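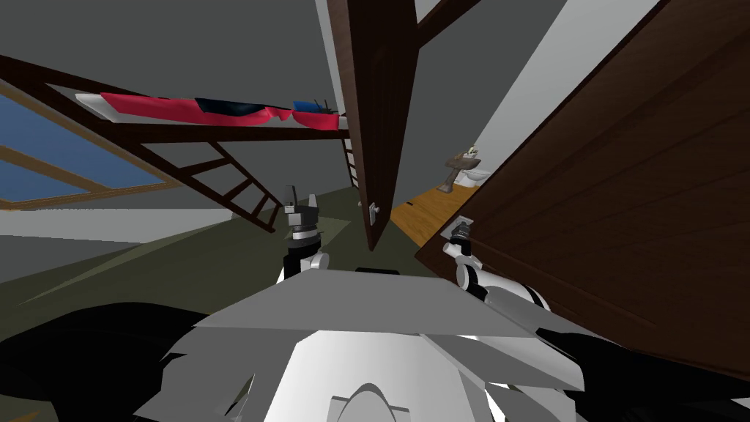
Figure 2. The attic room in Flendia. The right gripper is at the small metal plate on the edge of the large door; the left gripper is open and empty.

5. Gripper comparison on door edges

5.1 Why door edges

Most earlier work on door opening, our own included, starts at the handle. The robot finds the knob or lever, closes its fingers on it, turns, and pulls. We started there too, and we were pleasantly surprised by how little the choice of gripper mattered. With a closed door and a lever handle, both of our grippers did well enough that any gap between them was lost in the spread between random seeds.

The edge was a different story. A door that already stands part of the way open gives the robot a long, thin, moving target, and a person will usually just take it by the edge and swing it. We wanted the robot to do the same. The edge is also where finger shape, wrist shape and controller all start to pull against each other, and so it made a much better test bench than the handle ever did. The rest of this section covers that test.

5.2 Grippers and arm

Both grippers were mounted on the same two-armed robot model. The Postine gripper has slim fingers and a narrow palm. The Zeklow gripper closes with more force in our model and has wider finger pads, and going in we fully expected it to win. We used the same gripper on both wrists in any given run, to keep the mass of the arms balanced.

Only one arm touches the door in this task. We left the other arm in the simulation, raised and free to move, and we did not lock its joints. Locking them made the runs faster, but it also took away one of the more interesting effects we found (Section 5.6), and we would urge others to leave the idle arm alive in tests of this kind.

Joint limits, motor strength and the friction values at the fingertips were held fixed across the comparison. Fingertip friction deserves a remark. We could have tuned it for each gripper to match its real pad material, and for a buyer's guide that would be the right choice. Our question was about shape and control, so we gave both sets of pads the same value.

5.3 Rooms

All runs took place in Flendia, which gives us furnished homes with working hinges. We picked rooms for their doors and then kept everything else as it came. The attic room in Figure 2 quickly became our favorite. Its sloped ceiling and exposed beams take away a good deal of the space that an arm planner would like to use above the robot, there is a ladder near the left arm, and two dark brown doors stand close together with a bathroom visible through the gap between them. A planner that treats the room as an open box will get into trouble here very fast, and ours did.

Rooms like this are also hard on perception. When the robot works at the edge, the door is seen at a steep angle and fills much of the view. The depth estimate on the broad face of the door is fine, but the edge itself is only a thin strip, and it gets thinner as the door turns toward the robot. We give the controller the hinge position at the start of each run and let it track the edge by itself from then on. Knowing the hinge helps a great deal, and results without it would be lower for both grippers.

5.4 Controllers

We paired each gripper with two controllers. The first is a stiff position controller that follows a planned arc around the hinge. The second is a soft controller that follows the same arc but lets the hand give way when the measured force grows. Both read the force at the wrist, and both use the same planner to choose the first contact.

The soft controller has one setting that matters, the stiffness across the arc, which sets how far the hand may drift toward or away from the hinge. We chose it on a separate set of rooms and then froze it. The attic room was not part of that set.

5.5 Procedure

A run begins with the door part of the way open and the robot facing it. The robot has to bring one hand to the edge, make contact, and move the door until the gap is wide enough for the base to pass. How it does that is left open. It may close its fingers on the edge and pull, or it may press on the edge and push, and it may switch between the two during the run. We call a run a success when the gap is wide enough and no part of the robot other than the working hand has touched the door, the walls, the beams or any furniture.

That last rule is strict, and we like it that way. A looser rule, in which light contact by the forearm is allowed, makes every combination look good and hides what we most wanted to see.

Each gripper was given 1,000 runs, split evenly between the two controllers, with the start pose of the base and the opening angle of the door drawn at random. The same draws were used for both grippers. This pairing turned out to be very useful in practice: whenever the two disagreed on a run we could play both back from the same start, and most of what we say below was learned by doing exactly that.

5.6 Results

The Postine gripper succeeded in 700 of its runs and the Zeklow gripper in 352. We ran the whole set again with new seeds before we believed it, and the order held.

The playbacks gave a clear picture of where the gap comes from. The Zeklow gripper seldom lost the door once it had hold of it. Its trouble came earlier, on the way in. The wide palm has to clear the face of the door while the fingers line up with the edge, and with the door at a steep angle to the robot there is often no wrist pose that does both. The planner then picked a pose near a joint limit, the hand arrived slightly turned, and the first touch pushed the door away. The slim Postine palm simply fits in more places. Seeing this happen over and over, in run after run, from the same starting points, was one of the real pleasures of the project, and it changed how we think about the value of closing force in this task.

The controller mattered as well, though it mattered differently for the two grippers. With Postine, moving from the stiff to the soft controller helped mainly in the second half of the swing, where small errors in the tracked edge build up and a stiff hand starts to fight the hinge. With Zeklow the gain came at first contact. The soft hand could arrive a little turned and then settle against the edge. We had hoped the soft controller would close the gap between the grippers, and it did narrow it, but Postine stayed ahead in every room we tried.

Pushing was more common than we expected. Neither controller was told to prefer it, yet both often ended a run with open or half-open fingers resting against the edge. In the attic room this is frequently the better choice, as it keeps the elbow low and away from the slope of the ceiling. It also means that force and finger count, the two figures most often quoted for a gripper, say little about how it will do in this part of the task. The outer shape of the hand, with the fingers in any position, deserves a place next to them.

Then there is the idle arm. We had thought of it as dead weight, and it proved to be a lively part of the system. When the working hand pulled hard, the torso turned slightly, and the idle arm swung with it. In open rooms this made no difference. In the attic room it was enough to bring the left hand into the ladder in a fair number of runs, all of which count as failures under our rule. A simple fix, in which the idle arm is drawn in toward the chest before the pull begins, removed nearly all of these contacts. We did not use the fix for the totals given above, so that both grippers were judged on the unmodified system.

5.7 Limits of the comparison

Simulated hinges are kind. Those in Flendia turn smoothly and do not sag, and the doors have no seals or rough paint for a finger to catch on. We would expect a stronger grip to count for more on a door that sticks, and the Zeklow gripper may well recover some ground there. The metal plate on the door edge in Figure 2 is treated as having the same friction as the wood around it, which is generous to a hand that slides across the boundary.

We also used only one robot body. A longer wrist would give a wide palm more ways to reach the edge, and a shorter one would hurt both. We are now repeating the edge test with the wrist length as a variable, using the same random draws, and the first runs on the attic room are already under way.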